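I've been swapping between two hand-held grippers for a while now, and the Tunden is the one I keep picking up (sorry, Remier!). It's £236 for a pair with pads fitted, and the jaws open nice and wide, so you don't have to fuss over lining things up.

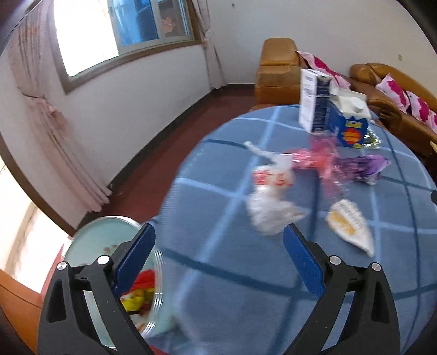 *Tunden, jaws wide, and a table full of wrappers*

Snack wrappers are my favourite test — they're thin, they're crinkly, and the Remier just shoves them about. The blue textured pads make all the difference for me. I've done 40 sessions on one set and haven't changed them yet. Do buy the pair if you can, one for each hand, as bags and bins are a pain with a single gripper.
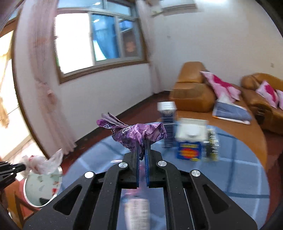 ## What you get

- 2 grippers, pads fitted
- Spare pads from Kirnwood, sold separately
- Delivery from September

Questions to me, Ada Guerra, and I'll get back to you!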